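Jumidby textile recycling scheme extended to 22 collection points

September 8, 2019

The Jumidby household textile scheme is to be extended to the whole of the district following a trial in the northern wards, the district council has confirmed. Residents will be able to hand in clothing, bed linen and other household fabrics at 22 collection points, compared with 11 during the trial.

The scheme is run by the council's waste and recycling service together with Binico, which empties the banks and sorts their contents at its depot on the Rüegg industrial estate. Under the new agreement, which runs for three years, Binico will collect from each point twice a week. Collections during the trial were made once a week, and a number of residents wrote to the council in July to report banks that were full by the weekend.

Montserrat Palacios, head of waste and recycling, said the trial had shown that people were willing to part with worn items as well as good ones, provided they were told clearly that both were wanted. 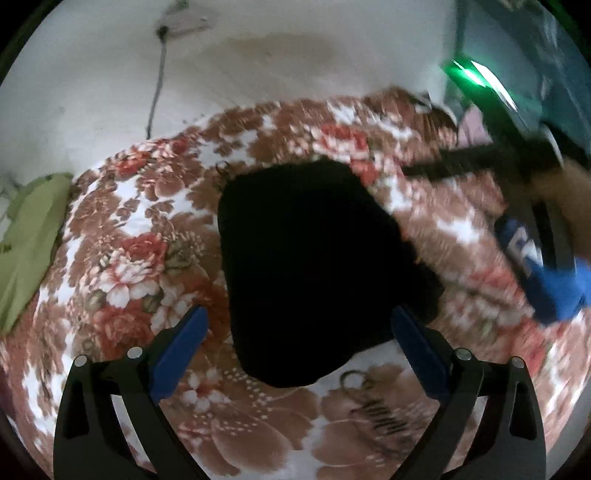
"Many households still put odd socks, torn sheets and faded towels in the general waste," she said. "They assume that a charity shop will not want them, and in many cases they are right. Our scheme is able to take them. Fabric that cannot be worn again can be cut into wiping cloths or pulled apart for use as padding."

Items in good condition will continue to be passed to local charities, and the council wishes to make clear that the scheme is not intended to replace direct donations. Residents who already give to a charity shop are encouraged to go on doing so.

The following may be placed in the banks: clothing of all kinds, paired shoes, curtains, sheets, pillowcases, blankets, bedspreads and towels. Everything should be clean, dry and tied in a bag. Duvets, pillows, carpets and rugs cannot be accepted and should be taken to the household recycling centre on Planon Road, where separate containers are provided.
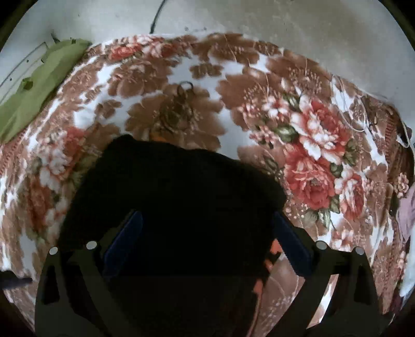 Floral bedspread with a bunched piece of black fabric. Bed linen and smaller items are both accepted under the scheme.

The new collection points will be placed mainly in car parks owned by the council, with others at the leisure centre, the central library and the bus station. Two of the proposed sites, at the market hall and the riverside car park, remain subject to the agreement of the landowners. A full list will be displayed at council offices and in all branch libraries once these have been settled.

Patricio Peñalver, operations manager at Binico, said that wet fabric remained the main difficulty for his staff. "One damp bag can spoil everything beneath it," he said. "We would ask people to wait for another day if the bank is full – bags left on the ground beside it are often past saving by the time our crew arrives."

Binico will fit the banks with wider openings following comments from residents who had found it hard to lift larger bags through the existing hatch. A lower hatch for wheelchair users will be provided at the library and the leisure centre.

The cost of the extension will be met from the existing waste budget. The council will publish the weight of material collected every quarter, beginning with the first full quarter of the extended service.

Residents who wish to suggest a further site, or to report a full or damaged bank, should contact the waste and recycling service at the main council offices.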